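From: Hanne Karppinen
To: Ellby sewing and mending list
Subject: Re: [ellby-mending] folding the dark cloths

Gorazd Dumitrescu wrote:
> I have 18 of the dark cloths back from Arkholm and they are creased
> all over. Do you want them pressed before they go in the cupboard, or
> just folded? Also, is the big white table free in January? Mine is
> too small to lay one out flat.

Gorazd,

Just folded is fine. Pressing can wait until we know which ones go on to Brudia. The table is free in January, any time after 2 in the afternoon.

Start with the cloth over at one end so you have the rest of the top to spread it into. The corners of the table are rounded, so don't line up your edges with them. Use the long side. 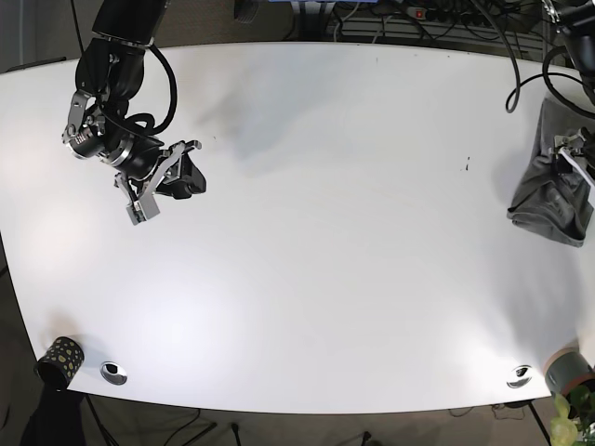
White table, gray cloth at the right-hand end.

Pull the layers apart before you try to smooth anything. I used to flatten the whole heap with my arm and ended up with folds pressed in underneath — it took longer to get those out than to start over. Fold in half the long way, then in half again, and stop there. Smaller than that and they slide off the shelf.

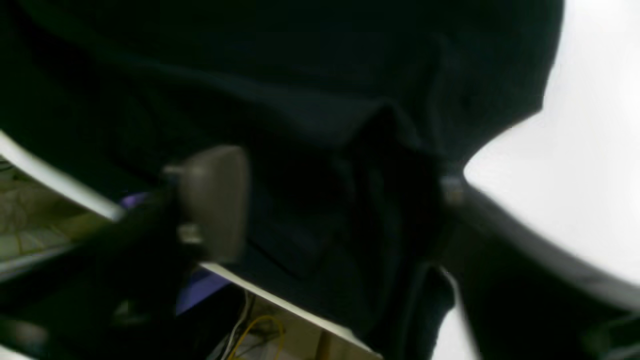 Dark fabric close up, with the folds still in it.

Creases like these I would leave alone. They are soft ones and the next person will shake the cloth out anyway.

If any have a torn hem, keep them apart and I will take them to Rautiainen with the 5 I already have here.

Hanne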